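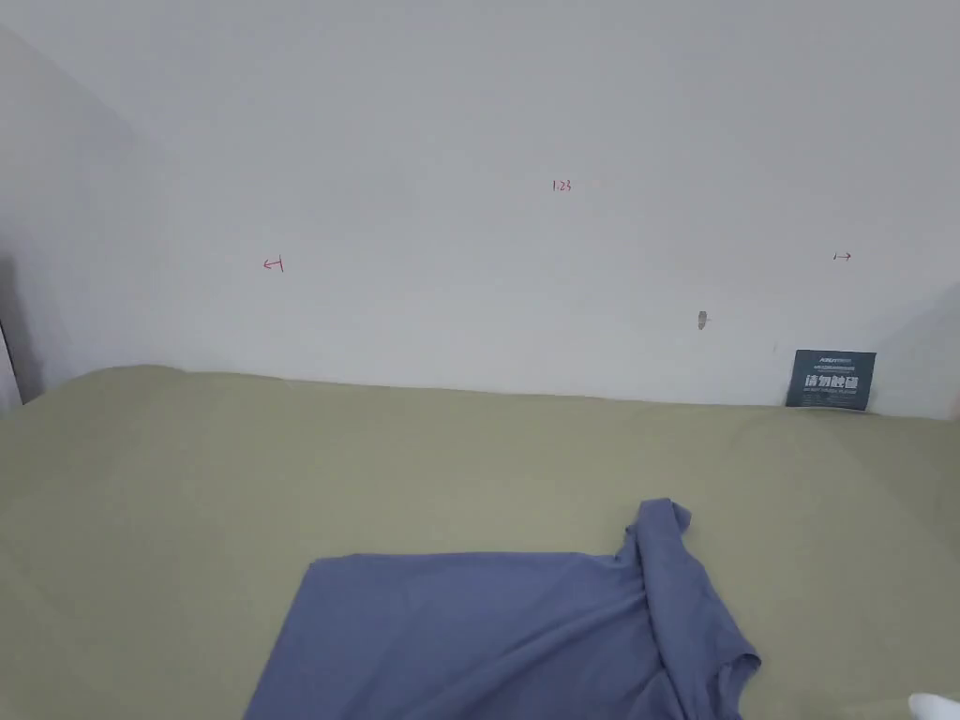 **Folding station stopped, September 3, 2021**

Quick one, we're short on space. The Jirker grippers are off until further notice. During a folding run the left one kept its grip after the trigger was let go. Cloth stayed clamped, the log said "open." Same fault 6 times in 71 folds, always on a corner pinch. No one hurt. Still a pinch hazard, so we stopped.
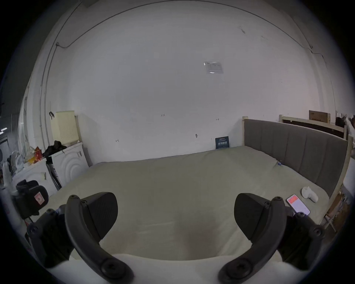 Checked so far: cable, firmware, pivot bolts. Cable's fine. Firmware is the Plusadeo build, same as last month. Bolts were a bit tight on one side, backed them off, fault came back anyway. Stunia wants the finger assembly shipped over, and we're packing it now. 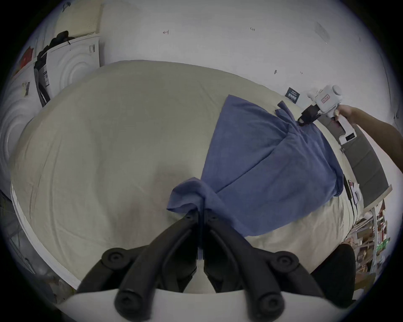

Can I still use the grippers for a short test?

Please don't. Leave them powered down untill the Amegashie safety check is signed, even for a single fold.

Data from the run is kept, 1,286 clips. The bad ones get flagged, not deleted. If you had a grip that felt sticky in the last 15 days, send it in, time and side (left or right) is enough. Even if your not sure.

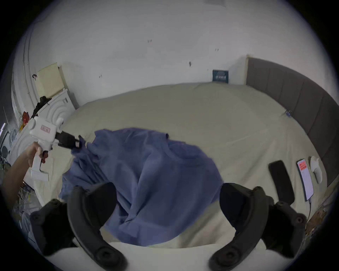 *Two grippers and the blue cloth at the folding station.*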